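Seasonal Upholstery Assistant (part-time, with training)
Girora Furniture Repair, Trerkel

Girora is a small workshop which repairs and covers again old sofas, armchairs and benches. We work for private homes and also for two hotels. From July we are searching for one person who will help us in the summer, when the hotels send us most of their chairs.

You don't need a diploma. Our last two assistants came from a bakery and from a school kitchen, and both learned the work well. More important for us is that you have patient hands and that you ask when something is not clear. The first 5 weeks you will work next to Jahangir Kodikara, who leads the workshop and teaches the basic steps: how to take off old fabric, how to mark the pieces and how to cut by the pattern.

Your tasks will be:
Removing old fabric, staples and filling
Measuring and cutting of new fabric
Sewing of simple covers and cushions
Helping with pick-up and delivery, usually on Tuesday
Keeping the fabric store in order

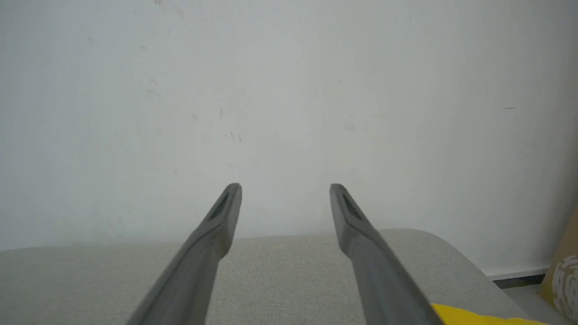 Upholstered surface and wall.

The position is 19 hours per week, divided in three days. We can talk about which days, but Tuesday must be one of them. The pay is by hour and we will tell it in the first phone call, so you don't lose your time if it is not suitable. Work clothes and tools are from us. Some sofas are heavy, and we always lift them with two people, but please think if this is possible for your back.

We ask from you:
Everyday English, spoken
A driving license is welcome, but it is not a condition
Age 18 or more
You are free for all of July

The workshop is at 206 Chmielewska, on the ground floor, with entrance from the yard. The bus stop Bimis is a short walk from us. If you come by bicycle, you can leave it inside.

To apply, please write us a short letter, half a page is enough. Tell us what you have made or repaired with your own hands, even if it was only a curtain. Photos are welcome. Please bring the letter to the workshop or put it in our mailbox at the gate until Sun 15 May. We answer to every letter, also when the answer is no.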